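Four Buttons and a Very Opinionated Woman

I met Corina Olteanu on 28th November, in the back of the Wasto workshop, and before I had my coat off she'd put a button box in my lap and asked me what I thought it did. (I had no idea. I still sort of don't.) Corina designs and repairs push-button control boxes, the plain gray kind you find bolted next to conveyors and garage lifts, and she has more feelings about them than I have about most of my relatives. 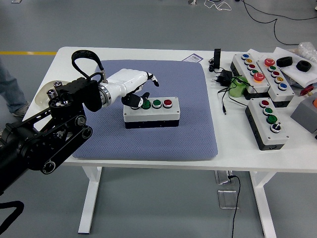
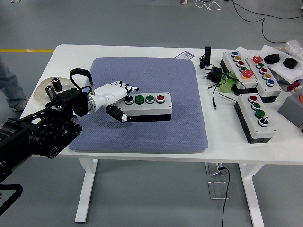 Green, green, red, all in a row on a gray box with a black base.

"Red goes at the end," she told me. "Always at the end. You should be able to find it with your elbow." She learned that from her first boss, Bogdan Chiriac, who ran a little outfit called Moldovan and apparently sent back 46 boxes in a single week over a red button in the wrong spot. "I cried," she said. "Then I moved the buttons."

I asked about having two greens, which seemed to me like asking for trouble. She laughed so hard she had to put her coffee down. "Everybody asks that! One can be start and one can be something else, whatever the customer wants. You label them. People forget to label them, and then they call me."

How often do they call? She pulled out a notebook and read me the last job number: 3461. That goes back to when she joined Wasto, nine years ago in February. Most of those jobs are small — a sticky cap, a loose wire, a cracked housing that somebody dropped down some stairs. She charges the same for all of them and won't budge on it.

We got onto the feel of a button, and this is where I lost control of the interview. Corina likes a short press with a real stop at the bottom. She tried a cheaper part from Dumo last year, bought 300 of them, and hated every one. "Mushy! Like pushing on a grape." They're in a drawer now. She wanted me to try one, so I did, and okay, yes, grape.

She's kinder about Coletti, who make the housings she likes best, though she thinks their screws are too short and has written to them about it twice.

"Did they write back?" I asked.

"They sent me a calendar," she said.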